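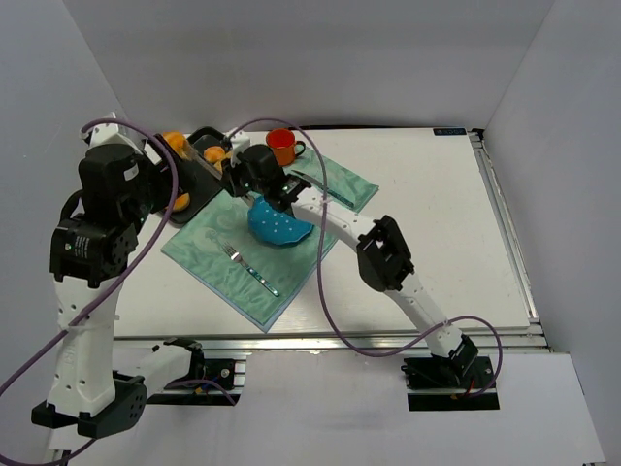

Résultats de l'enduro de Vurkthorpe enfin en ligne, au bout de quatre mails. Je finis 290e, juste derrière Ryan Staniforth, qui a pourtant passé vingt minutes à chercher son gant dans le ruisseau.

Renata Wasilewska gagne chez les filles sur sa vieille Farken, pneu arrière à moitié lisse. Moi j'avais mis du neuf, pour le bien que ça m'a fait dans la montée de Pickering.

Prochaine manche à Molden en février. J'ai déjà payé, hélas.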